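Packing, Wrapping & Party Stuff > Gift bags: reuse, refold or recycle?

hollis_and_hens
Posted Jan 23, 2018

OK so I'm doing the big closet purge this week and I've hit the gift bag shelf. You all know the one. I have bags inside bags inside bags, I have a bag from my own baby shower and that baby drives now. My sister says toss anything with a crease in it. I can't do it. Especially the nice paper ones with the twisted handles, because those cost real money at the card store and they get used for what, ten minutes?

So what is everybody's rule? Do you keep them all, keep some, iron them (I've heard of ironing them!), and what do you do with the shred that comes inside? Mine is in a shoebox and it has merged into one creature.

The bag that started the whole argument is this kind, white paper with red pictures all over the front and the "Happy Every Day" lettering:

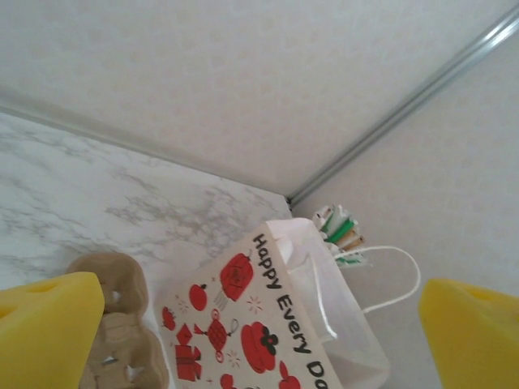
My sister's position is that once the sides go soft the bag is done and you're just handing somebody a wrinkle. My position is that the front panel is adorable and a wrinkle never hurt anybody. We have not spoken about it since Sunday, except for the four texts.

Also if anyone has a storage trick that isn't "buy a special bin", please. I have bought the special bin. The special bin is full of gift bags.

marlowe40
1365 posts

Keep! I keep every single one with a handle that's still attached at both ends. If one side has pulled out it goes in recycling, that's my whole rule and it takes two seconds per bag.

For storage I fold flat along the original folds and stand them up like files in a magazine holder, biggest at the back. The twisted handles tuck down inside. Don't stack them lying down, you'll only ever use the top three.

TapeDispenserTina

I'm with your sister, sorry. A soft bag won't stand up on the gift table, it slumps over sideways and then it's lying there next to all the nice ones and everything slides toward the opening. I did this at my niece's graduation with a candle in it and the candle came rolling out while she was opening somebody else's card. Never again.

If the print is that cute, cut the front panel off and use it for tags. Red fruit and little gift boxes would make darling tags.

hollis_and_hens

Tina I love you but CUT IT UP?? I'm going to need a minute.

dad_of_three_and_a_half

Ironing works. Low heat, no steam, and a dish towel over the top. Do the panels first and then refold the sides with your fingers, don't try to iron the side folds in or you get a second crease right next to the first one and it looks worse than when you started. I did a whole stack of Vadum bags this way before Christmas and my wife couldn't pick out the used ones.

Don't try it on anything with glitter. Ask me how my iron is doing.

TapeDispenserTina

How is your iron doing

dad_of_three_and_a_half

It sparkles

Lukian Didenko
30 posts

Hello, first time in this section, I'm usually over in baskets. I want to disagree a little with the ironing. Paper bags with a soft white side get shiny where the iron goes and dull where it doesn't. I flatten mine under the big atlas for a couple of nights and then put a piece of cereal box in the bottom. The cardboard bottom is what makes the bag stand, the sides don't matter so much. Tina's candle would have stayed put, I think.

And please don't worry about creases if you fill the top properly. People look at the top of the bag and then they look inside. With good filler coming up over the edge you can get away with a bag that has been to six birthdays. I use two colors plus something plain, because one color by itself looks like it came from the office shredder.

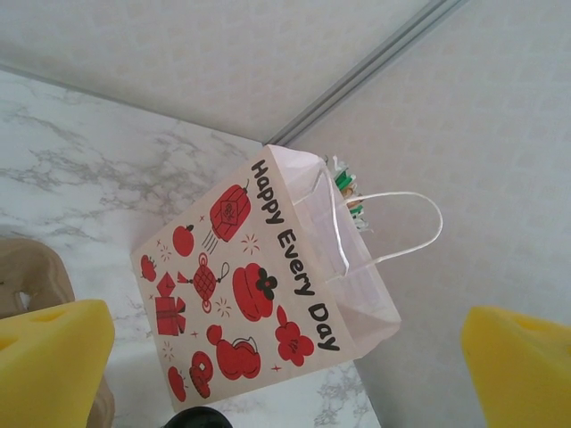

Lukian Didenko, Nindatbridge Basket & Bow Club

Green and white with a bit of tan is my favorite mix for this reason, it looks fresh against all that red. The amount is the part people get wrong. They push it down hard around the present and then there's no height left. I put a little at the bottom, then the gift, then I pull the rest apart with my fingers until it's fluffy and only rest it on top. A bag that size needs less than you'd expect. If it looks flat, take it out and pull it apart again before you add more.

About the shoebox creature: shake it outside, a handful at a time. Indoors you will be finding green pieces in September.

hollis_and_hens

Lukian this is so helpful, and I'm stealing the cereal box idea tonight!! I've got two Teixeira cracker boxes in the recycling right now that are about to be promoted. Do you cut it exactly to size or a little smaller?

Lukian Didenko

A little smaller on the long side. If it's exact it catches on the corners and pushes the folds out. Brown side up if the bag is plain, otherwise it makes no difference, the filler covers it.

marlowe40

Can I just say I love the pictures on that bag. There's a lantern and a knot with a tassel, and the big persimmon-looking one is my favorite. It reads Lunar New Year to me, so if that's the idea you've got perfect timing, it's next month. But the words are "Happy Every Day" so I'd use it for anything, housewarming, thank you, whatever.

TapeDispenserTina

See, I'd disagree there too (I'm in a mood today, it's raining). The lantern and the knot say New Year pretty loud to me. I wouldn't give it to my boss in July.

marlowe40

I would absolutely give it to your boss in July. It says every day!

papermoon1796

Jumping in on handles since nobody's covered fixing them. If a twisted paper handle pulls loose at one end, put a dab of white glue on it, press it back against the inside and hold it with a clothespin overnight. It'll carry a jar of jam after that. It will not carry two jars of jam. Don't use tape, it shows through thin white paper and it goes yellow after a year or so.

I also write the giver's initials in pencil on the inside of the bottom flap so I don't give a bag back to the same person. My aunt and I passed the same Flullow bag back and forth for years before either of us admitted we'd noticed, and now it's a tradition and it has to come to every holiday. It's more glue than bag at this point.

hollis_and_hens

The pencil thing is GENIUS. I definitely gave my neighbor her own bag at Christmas, I could see it on her face.

OK update, I went through the bin. I had 40 bags I could put a name to a use for, and those are in the magazine holder, standing up, biggest at the back. Anything with a handle hanging off went in a glue pile. Anything really squashed is under the encyclopedia, we don't own an atlas. The Happy Every Day one is under there too and my sister has been informed.

TapeDispenserTina

And the ones you're not keeping? If they've got nice prints I'll take them for tags, I'm serious, I'll pay postage

hollis_and_hens

Messaging you. You can't have the persimmon one though.

dad_of_three_and_a_half

Does anyone know if you can get glitter off an iron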